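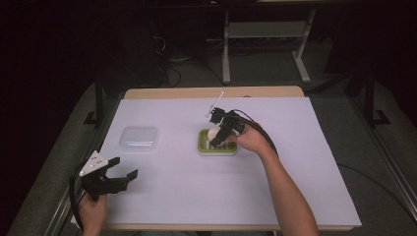 Mesa cubierta con papel claro, con una bandeja verde y un recipiente transparente.

Preguntas frecuentes sobre el intercambio de semillas de Sendora

¿Qué es exactamente?
Un encuentro de huertos caseros donde cada cual trae lo que le sobra y se lleva lo que le apetece probar. Empezamos en enero con cuatro vecinos y una caja de zapatos, ¡y ya tenemos 103 variedades en la lista!

¿Tengo que traer semillas para participar?
No. Si es tu primera temporada, ven con las manos vacías y ganas de preguntar. Ya traerás algo cuando coseches.

¿Cuántos sobres me puedo llevar?
Hasta 20 por persona. De tomate y de calabaza solemos tener de sobra, así que pregunta en la mesa.

¿Cómo preparo los sobres?
Papel, nunca plástico si la semilla está recién recogida. Escribe la variedad, el año y el pueblo. Y si te acuerdas de alguna manía de la planta – que se espiga pronto, que odia el viento – apúntala también, esas notas son lo mejor de todo.

¿Aceptáis semillas compradas?
Sí, menos las híbridas F1. Se pueden sembrar, claro, pero lo que guardes de ellas puede salir muy distinto de la planta madre.

¿Cuánto duran guardadas?
Depende mucho. La cebolla y el puerro pierden fuerza en uno o dos años; el tomate aguanta cuatro o más en un sitio fresco y seco. La judía Doltelham que nos dio Darcy Rutherford llevaba cinco en un cajón y germinó casi entera. ¡Qué alegría nos dio!

¿Puedo ir con niños?
¡Por supuesto! Tienen su propio rincón para sembrar girasoles y rabanitos.

¿Dónde consulto la lista?
En el tablón de la biblioteca Pryor. Última actualización: 24 de abril de 2021.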